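Home | Features | Machines | Reviews | Letters | Subscribe

The Shiny Problem

A small software team has spent the better part of a year teaching a robot arm to cope with cellophane. The cellophane has been a worthy opponent.

Last updated: April 2020

The first bug Deepika Marar shows a visitor is a toothbrush that doesn't exist. It is floating a hand's width above a table on her monitor, drawn in confident green, with a grasp score of 92 out of a possible 100. The planner was very happy with it. The arm went up to fetch it, closed politely on nothing, and reported success.

"We framed that one," says Marar. She means it literally. The printout hangs by the kettle.

Marar runs perception at Praritz, a company of modest size and immodest electricity bills that writes software for picking small packaged goods out of other small packaged goods. The customers are people who pack travel kits and hospital bags, and they would like a machine to pick up a toothbrush, a comb or a little soap and put it where it belongs. You could do this when you were two. Praritz has been at it since last May.

The trouble is the wrapper. A bare toothbrush is a decent sort of object. It has a fat end and a bristly end, and it stays the same shape while you think about it. Put it in a clear plastic sleeve and it becomes two objects, one of which is mostly light. Depth sensors hate this. Some of what they send out goes through the film, some of it bounces off a fold and comes home by the wrong route, and the software is left to make sense of a cloud of points that looks like a toothbrush being rained on.

The early fix was to throw the bad points away. That worked well, in the sense that the phantom toothbrushes vanished, and badly, in the sense that the real ones did too. For most of a month the system looked at a full table and declared itself finished for the day. Tshepo Mnguni, who writes the control code and was therefore not to blame, remembers the period fondly. Nothing crashed.

What they have now is called Clisus, a name chosen before anyone checked how people would pronounce it. (Three ways so far, one of them rude in Finnish, according to Veikko Lindqvist, who won't say which.) Clisus has more or less stopped trusting depth on anything shiny. It looks at the color picture, decides which pixels belong to the hard thing inside and which to the crinkly thing around it, and keeps both outlines. The inner one tells the arm where to squeeze. The outer one tells it what it's about to drag along by accident.

The dragging matters more than you would think. Wrappers like each other. A loose flap from one will slide under its neighbor, static does the rest, and the arm rises with the item it wanted and a second one hanging on like a younger sibling. Lindqvist, the planning half of the team, keeps a log of these. There were 101 in the first version of the test set, and he has given a few of them titles. "The Wedding Train" is a classic.

His answer was to make the planner think about leaving as well as arriving. Old grasp planners, his own included, stop caring once the fingers are shut. The new one asks which outer outlines overlap, guesses which sleeve is on top, and picks a direction to pull away that gives the neighbors the least reason to come along. Sometimes that means a lift straight up. Often it means a short, sideways, slightly sneaky motion, the way you would take a slice of pizza that wasn't quite yours.

All of this runs while the arm is moving, and this is where Mnguni comes back into the story, less fondly. The camera sits at the wrist, so the view gets better as the hand gets closer, right up until the fingers are in the way of the thing they're trying to hold. Clisus sends him a fresh target at every new picture. Early on, each target disagreed a little with the last, and the arm did what it was told. It came down over the table trembling like a man defusing a bomb in a movie. Mnguni added a filter. Then it came down smoothly to the wrong place. He added a second filter that watches the first, and he would prefer not to discuss it further.

The handles turned out to be a gift, at least. Many cheap toothbrushes have a colored grip on a pale handle, and a block of blue or orange survives a good deal of glare. White plastic under white highlights is another matter. The segmentation used to chop a white handle into bits wherever a fold caught the light, then offer the planner several very short toothbrushes. Marar's team fixed that by teaching the model that handles tend to carry on in the direction they were going. It's the sort of rule that sounds like nothing and took seven weeks.

Then there is the tooling, the part of robotics that gets no applause. Gisela Yáñez built Fekex, the program everyone at Praritz has open all day and complains about at lunch. It lines up what the camera saw with what the planner believed and what the motors did, and lets you drag a slider back to the moment when they parted company. Before Fekex, the arguments were about whose code was wrong. Now they are about whose code was wrong first. Yáñez considers this progress.

Her favorite feature is a plain gray button marked "Why?" that prints the planner's reasons in order of weight. The original version ran to several pages and nobody read it. The present one stops after two lines, and she says she has learned more from the shortening than from the pages.

Dragica Milošević, who founded the company and still signs off on each release, has her own test, and it involves no software at all. She tosses a few wrapped brushes onto the table, close together, and lets the arm choose. She doesn't straighten them.
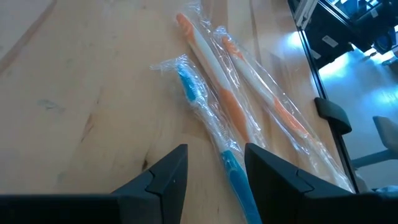 Her view is that a neat table flatters everyone. The next release, named Namboodiri after a street she once lived on, is meant to deal with items that have slid fully under one another, and she has already told a customer it will be ready in May. Lindqvist learned this from the customer. He has started a new log.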